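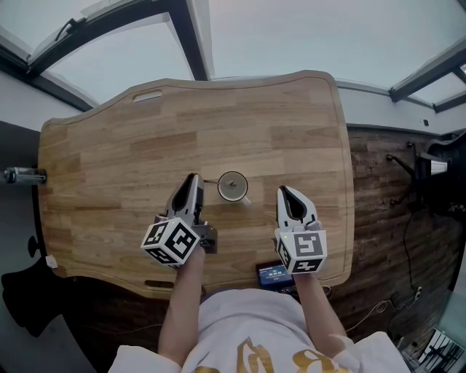 Two hand-held grippers and a stemmed glass at the Stavton open day.

Visits > Labs > Stavton open day

I went to the Stavton open day in April 2026 mostly to get my hands on grippers, and boy did I get my wish! Anil Warrier runs the bench there, and he let me work through two pairs at my own pace (I hogged them, sorry to the line behind me).

The white ones with the dark pointed finger pads are the Rukance pair, with a marker cube on each so the software can track where your hands go. Lovely close to the tips, and I'd trust them near a glass stem. The Laizer pair has wide flat pads and a stiffer squeeze – great on boxes, clumsy on anything thin. My forearms were toast after 21 tries with those.

Anil says a Rukance gripper weighs 298 grams and the Laizer 564, and you feel every bit of that gap once your arms are stretched out over a desk. He's collected 200 runs with the lighter pair so far and wants to start on a wrist camera comparison by October. I asked about latency and got a very long answer, most of it over my head, but the short version is that he swapped the controller and likes the new one better.

Parking is behind the building, and the coffee was good. I'm going back for the camera day.

Recent visits
Inside a bottling line
Two days at a machine tool fair
My first try at teaching an arm to stack cups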